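Weven 17 adds batch conversion and drops support for older systems

2019-04-13

Clollodon has released version 17 of Weven, its audio and video converter for Windows and Mac. The update lets users line up a whole folder of files and convert them in one pass, a feature that was limited to the paid edition until now.

In the free edition, a batch can hold up to 20 files. The paid edition raises that limit to 2000. Files in a batch no longer have to share the same format, so a folder with AVI, MOV and FLAC files can be sent to MP4 and MP3 in a single job. Output settings are picked once at the start and can be changed for any one file before the job begins.

The list of device presets has been sorted again by screen size. Clollodon says 226 presets are included, with new ones for recent phones and tablets. Presets for several older portable players have been moved to a separate download on the Weven site.

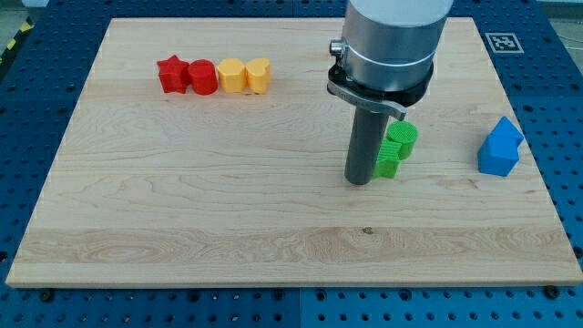 The converter also gets a simple trimming tool. Users can set a start and end point for each clip and save the result without converting it again, as long as the original is in a supported format. Subtitles stored in a separate SRT file can be added to the video or kept as a track that can be turned off during playback.

Jobs that are stopped by a restart or a power cut now resume from the last finished file. Earlier versions started the whole list over.

Windows XP and Vista are no longer supported. Users on those systems can stay on version 16, which will get security fixes until June. On the Mac, Weven now needs OS X 10.10 or later.

Some known problems remain. The release notes say that previews can stutter on computers with two graphics cards, and that the Nurness plug-in for DVD menus does not load in this version. A new build of the plug-in is in testing. People who depend on it are advised to wait before updating.

The installer no longer offers the Acheampong toolbar, which drew complaints from users of the last two versions. If the toolbar is already installed, it has to be removed by hand from the browser's settings.

Weven 17 is a free update for anyone with a license for version 15 or 16. Owners of older licenses can upgrade at a reduced price from inside the program.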